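Bunesik Teleop Kit, two-handed version: a long review by a person with sore shoulders

Rating: 4 out of 5

I bought the Bunesik kit in February to replace a Sketex leader rig that had been making my life smaller for a year. The Sketex cost 4000 and came with a manual translated by someone in a hurry. The Bunesik cost 3000 and came with no manual at all, so the comparison starts out fair.

What you get: two gloves, two wrist trackers, a foot pedal, a headset strap that smells like a new shower curtain, and a license for their simulator. You wear the gloves, the robot's hands do what your hands do, and the pedal starts and stops the recording. Do a chore enough times and you have a pile of demonstrations to train on. Do it in the simulator first and you break fewer plates.

Setup took me one evening. Darius Grīnberga, who shares the lab bench and has opinions, did his in 14 minutes and mentioned it several times. The trackers paired on the first try. The left glove wanted a firmware update, then wanted it again, then settled down.

Finger tracking is the reason to buy this. The old rig gave me open, closed, and a kind of arthritic in-between. With the Bunesik I can curl one finger and leave the others where they are, and the delay is short enough that I stopped noticing it after the first hour. The thumb drifts. You can recalibrate by making a fist and holding down the pedal, and you will do this often enough that people walking past will wonder who upset you.

The simulator is better than I expected from a company that spells "gripper" two ways on its own box. The kitchen tasks are the ones I use most, mainly produce and trays. Round things are hard.

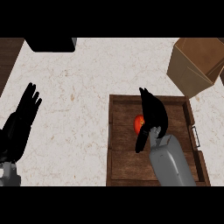 There's no force feedback, so you learn to judge a grasp by eye, and your eye is wrong for the first couple of days. I squeezed too hard, then too politely, then got the knack. My other hand spent most of those sessions hovering, which sounds restful until you try it. Urmas Vasiliauskas at Rosales told me to prop the idle elbow on a cushion. I did, and my demonstrations got smoother – so did my mood.

Exporting is plain and quick. I have 2907 episodes saved and lost only a handful, all on the day I stepped on the pedal while reaching for coffee. There is no undo. Fliva's software has an undo, but Fliva's gloves fit like oven mitts, so pick your suffering.

I took off a star for the thumb and the pedal cable, which is short enough to suggest it was measured on a child. Glove sizes run small too. Order one up.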